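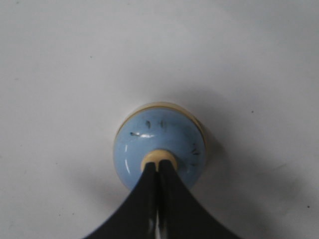
Getting a cloudy mark off a granite worktop

Posted in Kitchens and Surfaces by Jasper Van Loon

We moved in August and the kitchen has a dark grey speckled granite top that the last owners left in fair condition. There is a dull patch on it that only shows when the light from the window hits it. I have tried washing-up liquid and hot water, then a spray from the supermarket, and the patch looks the same or slightly bigger. I don't have any paperwork for the stone and don't know if it was ever sealed. A firm in Listbridge quoted me 800 pounds to strip and repolish the whole run, which seems a lot for one mark. Is there something I should try first?

Heather Hollis

Don't pay for a repolish yet. Most dull patches on granite are a film left by cleaner, and the supermarket sprays are often the cause. Wipe the area with plain warm water and a clean cloth, then dry it straight away with a second cloth. Do that two or three times.
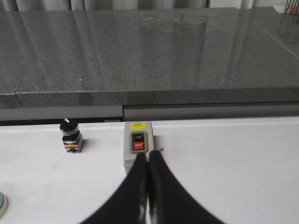
If it still looks cloudy after that, mix surgical spirit half and half with water, put it on a cloth and rub gently, with a window open and the hob off. Then buff dry. Mine took two goes. Keep vinegar and lemon away from it, and scouring pads too.

For sealing, put a few drops of water on a clean bit and leave them for 19 minutes or so. If the stone goes darker underneath, it needs sealer. If the drops just sit there, leave it alone. A bottle of sealer cost me 18 pounds and I still have most of it.

If none of that shifts it, the polish itself may be worn and you would need someone in. Ask for a price for the one section. Also check any joins while you are down there - old filler can shrink and let water in.

Langat8

Had the same. I use Murix and it comes up fine. Not sure if they still sell it.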